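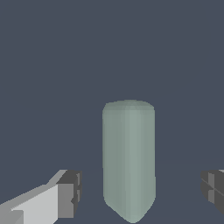 Could we please get the floor cables sorted before anybody opens the doors this time, because last year I watched a grandfather hop over one with a toddler on his shoulders, read the first comment on the shared sheet, and yes! That's item 1 now. It went straight to the top.

Pre-opening safety walk, Lustesach demo, open day at Sirley, Dralovthorpe
Room 403, walked in the morning before doors, walked again at lunch

My marks: OK means I looked at it and I'm happy. FIXED means it was wrong and I dealt with it on the spot. OPEN means it still needs somebody. If you add a comment, put it under the item and leave my mark alone, I'll change it myself when I've been back to look.

ROOM AND FLOOR

1. Cables off the walking route
FIXED. Two runs crossed the floor between the demo table and the wall outlets. I moved the whole table toward the window, so now everything drops straight down behind it, and the one cable that still has to cross is under the rubber ramp. The ramp is ugly and it smells like a tire store, but it lies flat and I couldn't catch a toe on it even when I tried (I tried a lot).

2. Both exits clear and unlocked
FIXED. The back door had a stack of folding chairs leaning on it. They're in the hall closet now. Please don't bring them back in "just for a minute" when it gets crowded.

3. Exit signs lit
OK.

4. Room limit posted at the door
OK. It's 40 people, and that includes us. I know it looks like the room could take more. With strollers in it, it can't. Whoever has the door shift gets the clicker and has full permission to be rude.
Comment: can strollers park in the hall?
Yes, along the left wall only, the right side is the way to the stairs.

5. Chairs, tables, anything that tips
OK with a grumble. The high stools wobble. I put two of them away and kept the ones that sit right. If you find a wobbler I missed, flip it upside down on the cart so no one grabs it.

6. Lights dimmed for the screen, but not too dim
FIXED. Somebody had the room almost black, which I get, the simulation does look great that way. Still, people have to find their feet. Half lights it is. I stood at the back and could follow the fingers and the green piece just fine, and I wasn't wearing my good glasses.

SCREEN AND COMPUTER

7. Big display secured to its stand
OK. I gave it a proper shove from the side and one from the front. The locking wheels are locked. Check them again after lunch, those levers get kicked.

8. Computer vents clear, nothing stacked on top
FIXED. Flyers. A whole box of flyers, sitting on the vents! Flyers live on the table by the door.

9. Power strips, one per outlet, none plugged into each other
OPEN. There's one strip feeding another one behind the display. I've asked for a longer one from the supply room on extension 646 and they said before lunch. Until it turns up, nothing else gets plugged in back there, and that means phones too.
Comment: longer strip is here, swapped it at noon.
Checked, thank you, this one is OK now.

10. Keyboard and gamepad wiped between visitors
OK. Wipes are in the drawer. Last year the gamepad got so sticky that by afternoon I didn't want to hold it. One wipe per family, go a little wild with it.

11. Reset works from the presenter's side
OK. I ran the reset from three different points in the sequence, with the gripper open on either side of the piece, with the piece held, and while the arm was moving between the two. Came back to the start every time. This isn't a safety thing in the strict sense, I know, it's only a simulated arm and it can't pinch anyone. But when a demo hangs, people crowd in and lean over the table to see what's going on, and the leaning is what I worry about.

12. What we tell visitors matches what's on the screen
OK after some rewording. The old card said "watch our robot at work," and a couple of parents at the spring preview spent a good while looking for an actual machine behind the curtain. There isn't one in 403. The new card says it's a computer simulation of an arm picking up a small part, and that the same kind of motion gets tried this way before any hardware moves. I'd like all of us to use those words out loud too, especially with kids. A kid who thinks the arm on the screen goes right through a finger-sized gap without hurting anybody might think the same about a real one down the hall.
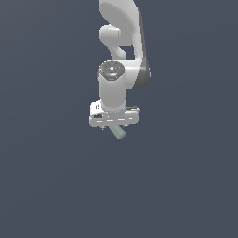 I'd also skip the line about the arm being "totally safe," which was in the script from Wiriya and which I crossed out with some force. We don't say that about the simulated one and we definitely don't say it about a real one. Say "in the simulation we can let it drop things and bump things and learn from that." People like that better anyway. They ask what happens when it drops the piece, and then you've got a real conversation going.
Comment: the Wiriya script is printed on the handouts too.
I know. I went through the pile with a marker. If you find a clean one, it's an old one, put it in recycling.

13. Flashing or fast camera moves in the demo
FIXED. The presentation had a bit where the view swung quickly from up close at the fingertips out to the whole arm and back again, over and over. On a screen that size it made me queasy, and I'm fine on boats. I set it to plain cuts between the two views and took the loop out. There's a small sign by the door that mentions a moving picture on a large screen, so anyone who needs to stand back can do that.

14. Sound level
OK. I turned the speaker down to where two people can talk over it without raising their voices. The volume knob has tape on it. The tape is a hint.

PEOPLE

15. Two presenters at all times, one talking, one watching the room
OPEN. The schedule has a hole at 1 in the afternoon. One presenter can run the simulation, sure, I've done it myself, but you can't steer an arm and see who's climbing on the table behind you. If we don't find a second person for that hour, we pause the demo and put the sign up. I'd take a paused demo over a solo one any day, even with a line in the hall.
Comment: I can do 1 o'clock if I can eat at the table.
Deal, but not near the keyboard!
Comment: is it fine if the second person is new?
Yes. The second person doesn't have to know a thing about grippers. They need to know where the doors are and be willing to say "please step back." Show them items 2, 4 and 17 and they're good to go.

16. First aid kit where the map says it is
FIXED. The map said by the sink. The kit was on top of the cabinet, too high for half of us. It's by the sink now. I opened it and went through it, and it was short on bandages, so I added a box from the one in my car. Gloves are there, eye wash is there and in date.

17. Everyone on shift knows how to shut the station down
OK as of this morning. The order is: stop the simulation, blank the display, switch off at the strip. In a real hurry go straight to the strip and don't feel bad about the computer. I had each of the morning people do it once with me standing there, and it went quickly once I showed them that the switch is on the left side of the table leg (it's dark gray on dark gray, whoever bought it must have a sense of humor). There's now a strip of orange tape around it. Afternoon people, find me when you come in and we'll do the same — takes a minute, and you get to turn everything off, so it's sort of fun.

LUNCH WALK

Items 1, 2, 7 and 14 again, quickly. The ramp had crept a little toward the door and I pushed it back and put fresh tape on both ends. Back door still clear. One display wheel had come unlocked, exactly as I said it would, so please, if you're stacking bags under the screen, stack them somewhere else. Volume tape intact.

New thing I didn't have on the list: the front row. Kids get so close to the screen that they can touch it, and they do, right where the green piece is, they want to grab it before the gripper does. I love it, and I also don't want them hanging off the display. I put a line of tape on the carpet a long step back from the table and it's working pretty well. Ask them to guess which way the fingers will move and they tend to stay put on the line to watch.

Still open when I wrote this up: nothing from the morning except the marker job on the handouts, if more boxes appear. Also the hall closet doesn't latch, and the folding chairs are in there, so lean on the door when you close it. I've put in a request with the Sirley front desk.

Add comments below the item they belong to. I'll walk it once more at 4, before the last group comes in.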